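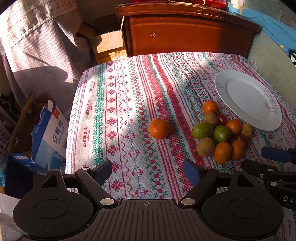 4. Fault: loss of width signal during fruit sorting
Valentin Pruvost, Trulby project group

4.1 What happened
The task was to move fruit onto a plate using two hand-held grippers, one per hand, and to log finger width for later training. In session 11 the width signal of the left gripper froze while the fingers kept moving. The logger gave no warning. It wrote the last good value 688 times in a row, and the session was saved as valid.

The fault was found in May, when a policy trained on the Walberg set closed too far on soft fruit and split two tomatoes.

4.2 Cause
The encoder cable runs past the lower hinge. With the fingers fully open, the cable was pulled tight and the connector backed out of its socket. The driver treated a missing packet as "no change" and repeated the old value. We had copied this behavior from the Messina driver without reading it closely.

Sunlight on the table was considered first, as tracking had been poor in bright areas before. Replaying the session with the camera data removed gave the same frozen trace, so this was ruled out.

4.3 Changes
The cable was rerouted with a slack loop and the connector was clamped. The driver now returns an error after 2000 ms without a packet, and the logger stops. Older sessions were checked with a script that flags any constant width during arm motion. Flagged sessions were removed from training.

4.4 Open points
The script also flags sessions where the operator holds an object still for a long carry. These have to be checked by hand. The right gripper has the old cable route until the Listbridge parts arrive.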